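Moving-Out Sale FAQ

I get the same questions every time I post one of these, so I finally put them all on one page. If yours isn't covered, message me and I'll add it (eventually).

What is this sale, exactly?

I'm leaving my place in Atanthorpe at the end of September and the new apartment is tiny, so a lot of stuff has to go. Furniture, kitchen things, books, and way more electronics odds and ends than any one person should own.

When can I come by?

Saturday, starting at 9 in the morning. Please don't ring the bell at 7:30! I will be in my pajamas and I will not have coffee in me yet. I'm there until mid-afternoon, or until I run out of steam.

Can I come early if I only want one thing?

Sorry, no. I did that last time for one person and then felt rotten when a couple showed up for the same lamp.

How much is the couch?

$299. It's the gray three-seater, it comes apart into two pieces, and the cushion covers go in the wash. I'll listen to offers after lunch, but if someone wants it at full price before then, it's theirs.

Do you take cards?

Cash or a phone payment app. I can break a twenty, but please don't bring me hundreds for a two-dollar mug.

Will you hold something for me?

Only if you've paid for it. Then I'll keep it in the hall for you until Sunday night, no problem.

Do you deliver?

I wish! I drive a small hatchback and the couch will not go in it, I've tried. Gaurav Tomar from downstairs has a hand truck you can borrow to get things to the curb, just bring it back.

Are there pets or smokers in the house?

One elderly cat, no smokers. The cat stays in the bedroom on sale day, and she has never cared for the couch (she prefers my laundry).

What about the cables? Do you have a cord for my monitor?

Maybe! Power cords are a dollar each, and you're welcome to dig. Bring the thing you need it for, or at least a picture of the socket on the back, and check the label if there is one. I don't take cords back, but at a dollar I hope we can all live with that.

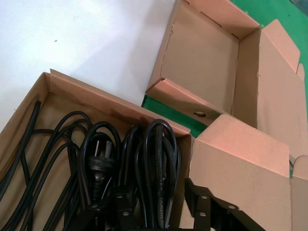
Juniper Escobedo wrote in to say that laptop chargers need more care than plain cords: the plug can fit fine and the voltage can still be wrong, so compare the numbers on the old brick with the numbers on the new one before plugging anything in. Good point, and thank you. I've moved the chargers to their own table.

What happens to whatever doesn't sell?

The thrift store gets the books and dishes on Monday. Dead electronics go to the recycling drop-off. Anything left on the curb after 4 is free, so help yourself.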